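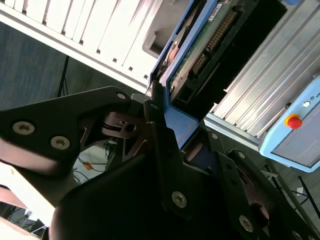
Wednesday, open bench day

Visitors from Clullis got here at 9:40, Sidra Mengal and Cirilo Huerta plus a few of their techs. The Derkville group came after lunch. Same program both times: short talk, bench walkthrough, then questions at the machine.

Started with safety. Showed them the e-stop, made each of the techs say out loud where it was, and went over the floor line. Junaid gave the talk on why we're doing desktop PCs at all. Short version is that towers come in mixed, with different years and different screws, and a fixed line can't deal with that. He used the Lollgate intake numbers: 388 machines on the last pallet run, 214 of them worth taking apart for parts. The rest go straight to the shredder contract.

Controller needed a restart before the first session. The gripper node didn't come up the first time. Second try was fine. I've put a line in the startup checklist to wait for the node before homing the arm, which I thought was already there.

Morning unit was a Dell tower, side panel off before the visitors came in. We talked through the order of work: drives first, then cables, then memory, power supply last. Cirilo asked why not take the supply out early to get more room.

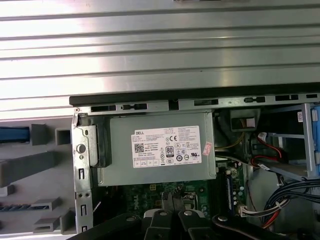
I told him we tried that in June and kept dragging the harness across the board. With the drives gone there is enough slack to unplug the supply connectors one at a time. He wasn't fully convinced and wants to see our pull force logs. I said I'd send them.

Connectors are still the weak point. Drive carriers with a plastic latch are easy, since the fingers have something to squeeze. Anything with a small locking tab in a tight corner takes up to 27 seconds, and I said so. Better they hear it from us than find it in the logs.

Other things that came up:

Fingertips. We're on the third set. The narrow tips reach between cables better but wear faster.

Labels. Sidra M. asked if we read them. We do, from the fixed camera, and only for sorting. Glare is a problem when the bench lights are at full.

Fixture. Printed holder stays next to the tower so a drive can be set upright and the next station can grab it by the carrier. Adelmo wants the slots a little wider. I'd leave them alone until we've seen more of the Türkmen drives – those carriers are a different shape.

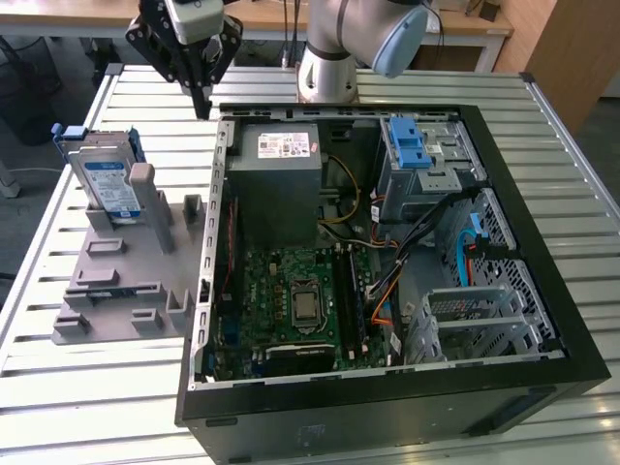

Sidra Farooqui wrote that evening to say her Derkville people liked the afternoon but would have wanted to see a machine go wrong and be recovered by hand. In her shop most of the operator's day is recovery, she said, and a clean run doesn't help them plan staffing. She also asked whether one operator could look after two benches.

Fair point on the recovery. Wrote back that we can set up a jammed connector on purpose next time. On two benches I don't have an answer yet.

To do:
Send pull force logs to Cirilo
Fix startup checklist (node, then homing)
Dim the bench lights and recheck label reads
Ask Adelmo for the fixture drawing before he changes it
Order fingertips, narrow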